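Valtetti G2 compliant gripper with wrist camera: two months of laundry

Valtetti sells the G2 as "the last gripper your home robot will need." I have a drawer of last grippers already, so I bought this one in May with my own money and gave it the job that makes grippers look stupid, picking up clothes.

What you get is a pair of flexible fingers on a parallel base, a small wrist camera, a cable that is too short, and a card with a link to the manual. The link was dead the first week. Mounting took me 14 minutes on the Omix arm and most of an evening on the Berge, whose flange pattern Valtetti lists as supported. It is supported if you own a drill.

The claims, in order of how much they annoyed me:

Adaptive grip. The fingers bend around round things, fine. Cloth isn't round. What matters with cloth is how well the tips close, and whether the camera can see them close. On the first point the G2 is good. The tips meet cleanly and they still met cleanly at the end of the test. My old Skenholm pair had a gap you could slide a business card through after a month.

Occlusion-free view. No. The camera looks straight down the fingers, so the fingers take up the lower middle of everything it sees. You get the tips, which is useful, and you get plenty of room behind them. On a cloth grab near the sofa I can see the white edge of the fabric at the fingertips, and I can also see the TV and the plant. I would trade the TV for a better look at the cloth under the fingers.

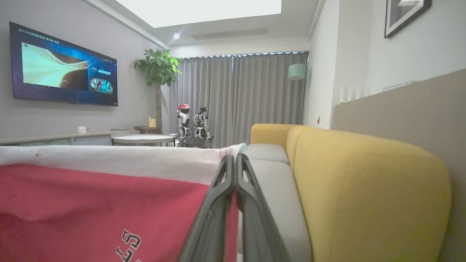 Moss_and_Solder disagrees with me on the camera and wrote in to say so: I run the same G2 and I like the wide view. Tilt the bracket down and you lose the approach, then your policy has no idea where the couch is. Fix the exposure instead, that's the real problem. Mine goes gray every time a ceiling light gets into the top of the picture.

Fair about the approach. I tried the bracket at the lower notch and the arm got worse at finding the garment, better at holding it. I'm back on the upper notch and not happy about it. I haven't seen the exposure trouble as badly, but I also don't trust auto settings and locked mine early.

Numbers, for those who skip to them. I ran 146 single-garment picks on the Omix, mixed T-shirts and towels, edge grabs only. The G2 held the cloth through the lift on 106. The failures were mostly double layers, where it took the top one and left the other behind. The Skenholm fingers did worse on the same pile, but I ran fewer picks with them and won't pretend that is a fair fight. The Berge I gave up on after the drilling, so treat this as a one-arm review.

Other gripes. The driver asks you to register before it shows finger force. The force value has no units. Support answered in 8 days and told me to reinstall. Spare fingers are sold only as a pair, at a price that made me check the page twice.

Would I buy it again? For cloth, at a discount, yes. The fingers are the good part and the camera is passable once you stop believing the box. If you already have a wrist camera you like, wait and see whether Valtetti sells the fingers and base alone. They told me it was "being looked at," and the manual link got the same answer.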